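Unit 6: From two-gripper recordings to a folding policy

These notes cover the software side of the garment task: how raw recordings become training segments, how the policy is conditioned, and what the planner does around it. Read the Unit 5 notes on pose estimation first. The code is in the Andach repository under unit6; the recordings are on the course drive.

6.1 Data and streams

Each session has a left and a right stream. A stream holds wrist-view video through a very wide lens, a six-axis pose estimate and the opening width of the two fingers. The streams run on separate clocks. Tuto aligns them by cross-correlating angular speed over the first few seconds, then corrects drift by linear interpolation. If the residual after alignment is more than 2 video periods, the session is rejected.

The set for this unit has 334 sessions, of which 173 are on beds and the remainder on tables. Bed sessions are harder. The surface is soft, so the height of the support under a garment can't be treated as a constant, and other textiles are often within reach of the task area.

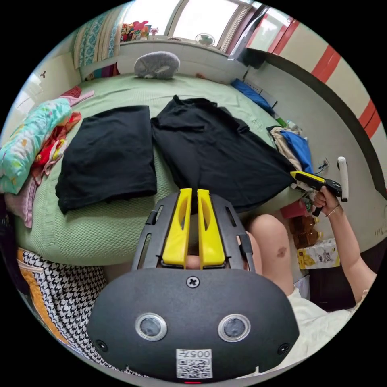
Segmentation comes next. We cut each session into primitives: approach, pinch, lift, carry, lay, release, smooth. Cuts are proposed from finger width and vertical speed, then corrected by hand in Jekon. Two points cause most of the labelling errors:

- A pinch that closes on nothing has the same width signal as a pinch on thin cloth. Check the video before accepting the label.
- Smoothing strokes are made with closed fingers and low vertical speed. The proposer tends to merge them with the release before them.

6.2 Perception

The garment mask is computed per stream and is never shared between streams. Dark cloth on a pale cover separates well by brightness, but two dark garments side by side don't separate from each other. Where masks touch, use the edge detector on the undistorted crop and seed one region per garment. Keypoints (collar, shoulders, sleeve ends, hem corners) are predicted inside each region with a confidence value. Folds within black fabric carry little contrast, so expect low confidence on hidden sleeve ends, and pass that value on to the planner unchanged.

Don't undistort the full view. Pixels near the rim are stretched so far that the keypoint network fires on curtains and bedding. Crop first.

6.3 Policy

Villalobos is a diffusion policy that takes the last two observations from both wrists and outputs a short chunk of relative poses and finger widths for each arm. Actions are expressed in the current gripper coordinates, so no bed or room calibration is needed. The relative pose between the two grippers is given as an extra input. Without it the arms pull against each other during the carry phase.

Train for 1,000 epochs on the bed split. On the lab machines this takes about a weekend, so start before Saturday.

6.4 Planner

The planner is a small state machine that works as follows:

1. Choose the target garment. The default is the largest unfolded region whose collar confidence is above the threshold.
2. Assign arms to grasp points by the shorter total path, subject to no crossing.

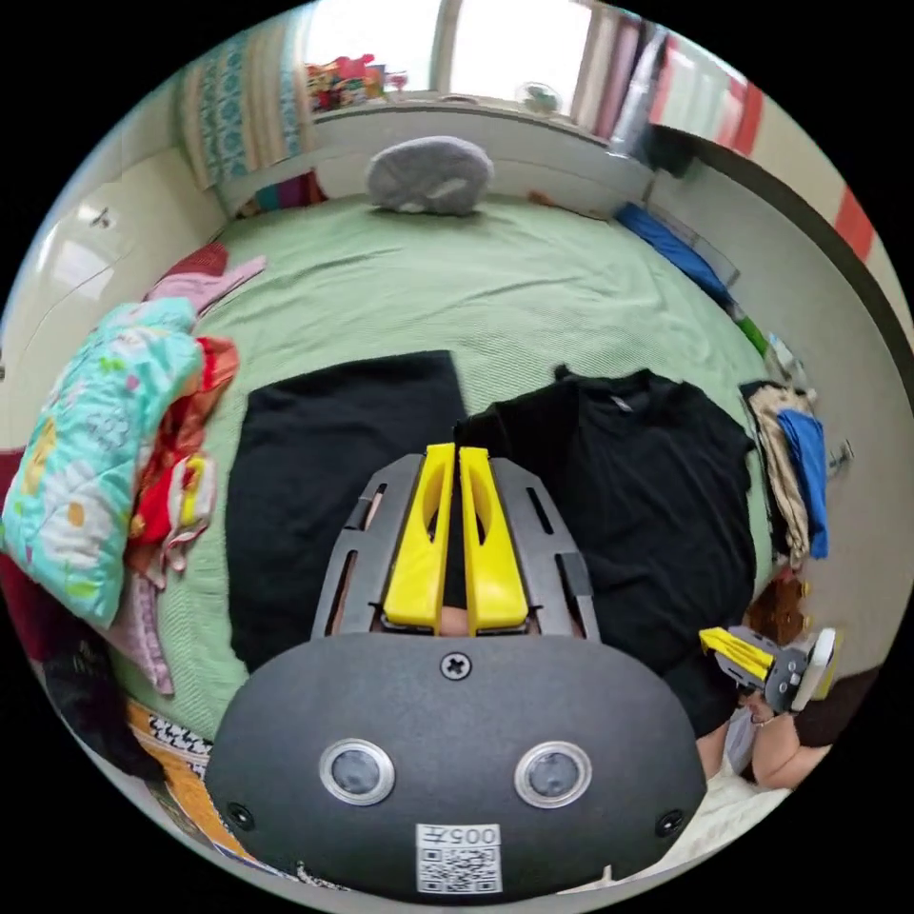

3. Run the policy until the segment classifier reports release, or until the time limit is reached.
4. Compare the new mask with the target outline. If the overlap is below the threshold, retry the same fold once, then spread the garment and start again.
5. Mark the garment as finished and remove its region from the candidate list.

Step 5 matters on beds. A finished shirt left next to an unfinished one will otherwise be picked up again as soon as its mask shifts.

6.5 Exercises

a) Plot the alignment residual for all bed sessions and state how many are rejected.
b) Remove the relative pose input, retrain, and report the change in carry failures.
c) Write a test for step 4 in which the overlap falls after a retry.

Submit code and plots through the usual repository branch. Written answers should fit on one page.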